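Surface Matters

Felt-type carpet is an inexpensive cover for a sorting table. It deadens noise, keeps light packets from sliding and can be cut to size with a utility knife. Kusteo, a home storage workshop in Clustley, fits it to tops 110 cm long, with a 4 cm overlap stapled underneath.

The drawback is crumbs. Fibers hold anything granular, so dry food should stay in a lidded jar, set toward the back. Foil packages take up more room than their contents need and are best emptied first. Wipes and a stiff brush belong near the front. A square bin with a flat lid doubles as a second work surface. Brush the carpet in one direction, then vacuum. Replacement is due when the nap no longer lifts.
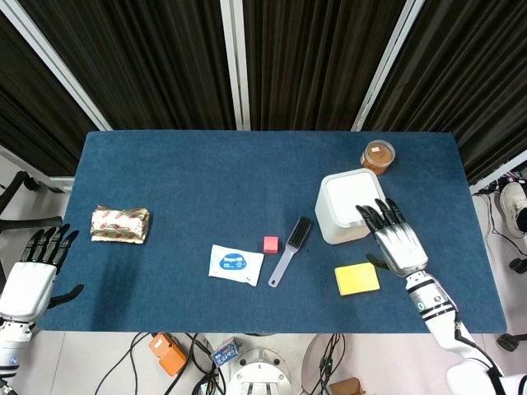
A reader in Haslow writes that wipes left her carpet matted, and that she now brushes it dry and leaves the wipes for the lids.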